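# Clurkton two-arm bench kit

The Clurkton kit is a tabletop work cell for labs and training rooms that want two arms on one platform. It ships from the Akiseck warehouse in 3 crates. Orders placed by the end of October go out at the current price.

Before you ask for a quote, settle the work surface. The platform is ribbed metal, and most buyers put a board over it. A wooden top is cheap to replace and easy to clamp to. We don't supply one, so put it on your own budget line.
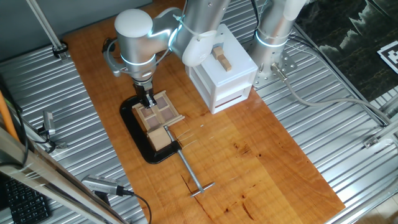
Budget for small parts as well. Trays, blocks, clamps and spare fingertips are easy to leave off a first order, and they usually end up on a second one with its own shipping charge. The fixture pack has 200 pieces and can be added to any kit.

**Ordering**

| Item | Part no. | Lead time |
|---|---|---|
| Bench kit, two arms | 433 | 6 weeks |
| Fixture pack | 433-F | in stock |
| Spare two-finger gripper | 433-G | 3 weeks |

Lead times are from receipt of a purchase order. Cameras and mounting rails are quoted separately, as the number varies a lot between sites.

**Site planning**

- Leave room to walk behind the platform. Cables leave at the base of each arm.
- Decide where the keyboard and screen will go before the crates arrive.
- Installation by Kaewkla is optional. Send them a floor plan first.

Schools and public labs buying through Drondumholm should write to Chutima Srithong. All other quotes go to Nuanchan Inthanon.

Prices and lead times checked 12/7/18.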